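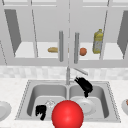 A double-basin steel sink set into a speckled countertop, with the cupboard open above it.

Student work placements return to Grorncombe hotel

5 January 2025

The Ornano Hotel in Grorncombe is opening its doors to hospitality students again this January, and the staff are very pleased to be having them back. The placement program took a break while the east wing was being repaired (a longer job than anyone at the hotel had hoped for, what with the roof), and the kitchen and front desk have both missed having students about the place.

There are 28 places this time, shared between the restaurant, the front desk, housekeeping and the events team. Students come from Dendar College and will stay for 4 months, working 30 hours a week with their evenings arranged so that they can keep up with their written assignments. Everyone will spend a little time in each department before settling into the one that suits them best, so a student who arrives set on the front desk may well end up happily carrying plates at wedding receptions by the spring!

Pay is at the same hourly rate as for regular starting staff, and meals are provided on every shift. Rooms in the staff house on the hill are available for students who live too far away to travel in each day, at a rent of $50 a week with heat and laundry included. The house is plain but comfortable, and it is an easy walk down to the hotel, though the walk back up after a late dinner service is another matter and good shoes are strongly advised.

The Mahmoud Bakery on Grorncombe's main street, which supplies the hotel with its breakfast rolls, is also joining in for the first time. Students with an interest in baking can ask to spend a week of their placement there, starting early in the morning and finishing by lunch. The bakery has room for only one student at a time, so names will be taken in the order they come in.

Students from earlier years have gone on to jobs in hotels up and down the coast, and several are now on the permanent staff at the Ornano, where they will be helping the new group find their feet during the first week. That week is mostly given over to tours, uniform fittings, food safety training and a welcome supper in the dining room.

Application forms are available from the placement office at Dendar College and should be returned there by the end of January, along with a short letter saying which department you would most like to try.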